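The Top of the Drawers

A small cabinet, three drawers, and the things that come to rest on it

In the town of Korkau, where I have rented the same flat for eight years, people have a word for the piece of furniture that stands nearest to the kitchen door. They call it "the landing." It can be a stool, a shelf or the lid of a bread box. Whatever you carry in your hands when you come home, you put it there first, and you think about it later.

I started to look at landings when I was writing about small kitchens for this magazine. My readers had sent letters about ovens and sinks, and I answered them as well as I could. But in each home I visited, my eyes went to the same kind of place. It was always low, always close to the door, and it always had on it some things which did not belong together.

The low grey cabinet is a very common type of landing. In Clurkonlow, a district with many short-term apartments, I have seen it in the hall, in the kitchen and once beside a bathtub. It was made to hold papers or tools or socks, and the drawers do that work. The top was never given a job, so it takes every job.

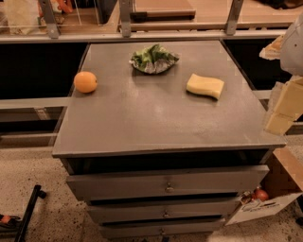 Fruit, greens and a sponge on a grey cabinet with three drawers.

I like very much this kind of group. An orange fruit is for eating now. Green leaves should go to the cold, or into water, or into a pot before the evening. A sponge is not food at all, and my grandmother would be upset to see it so near to something we eat. She kept her sponge in a dish with a cover, and the dish had its own nail on the wall. In her house each thing had an address.

Most of us do not live like this. We unpack the bag with one hand while the other hand is holding the telephone. The fruit goes to the left, the sponge to the right, and the greens go somewhere behind, because they are big and they do not roll. After this the kettle is ready, and the rest of the bag waits on the floor.

For some months I have tried to be better at my own landing, and I can share what I learned. The first thing is to empty it one time per day. I do it at four in the afternoon, before cooking. It takes me less time than to wash a cup. If I leave it until the night, I only move the objects from one side to the other and go to bed.

The second thing is to let the leaves go first. Fruit with a peel can wait on a tray for days, and a sponge can wait forever. Lettuce or cabbage cannot. I wrap mine in paper, loosely, and I put it in the lowest part of the refrigerator.
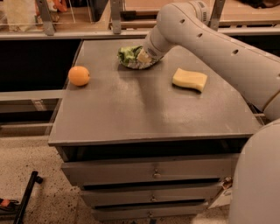

The third thing is about the surface. A matte top like this is kind to the eye, but it remembers everything. It gets small scuffs from keys and from the bottoms of pots, and when the light comes from the window you see all of them. I used to fight with them. I bought a cream from a shop called Yazıcı, which sells everything for floors and doors, and I rubbed for one whole Thursday. The marks became shiny marks. Now I wipe with warm water and a little dish soap, I dry with a cotton cloth, and I leave the scuffs in peace.

People ask me also about the drawers. With a small round knob, it is better to keep light things inside, for example towels, candles or tea. I had a cabinet from Stikow with over 40 jars of spice in the top drawer, and one morning the knob came away in my fingers. I opened that drawer with a spoon until the spring.

What I would not do is put a basket on top. Many home books give this advice. I tried it, and the basket became a second landing, but a deep one, where a lemon could stay for weeks without anybody knowing. On a flat top you see what you have. This evening on mine there are two onions, a library card and the sponge, which I still did not put back at the sink.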